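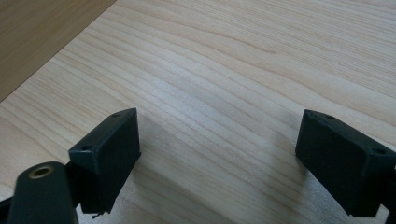
The two fingers over the pale tabletop, with open wood between them.

Nobuhle Mahlangu had the budget sheet open and one line still blank.

"Spare fingers," she said. "How many pairs?"

"Nine," said Chia-hao Tsang.

"You put seven in June."

"In June we had one gripper."

She typed nine and watched the total move. Luldale had given them 1,000 pounds for the whole bench, and the Stamer quote took most of it before anyone bought a screw. Grurnico was cheaper but wanted payment up front, and Ademir Coutinho in accounts would not pay anyone up front.

"What if we print them here?"

"Then you need a printer on the sheet."

"How much is left if we don't?"

"You tell me."

"It says 166."

Chia-hao bent down and looked along the fingers, then at the brass insert in the arm. He pushed his thumbnail against the edge of the table and thought about it.

"Put seven," he said. "And a box of inserts. Chun-yin strips them."

"Chun-yin says you strip them."

"Put two boxes, then."

She changed the nine back to a seven, added the boxes and sent it to Ademir. He rang before she had closed the lid.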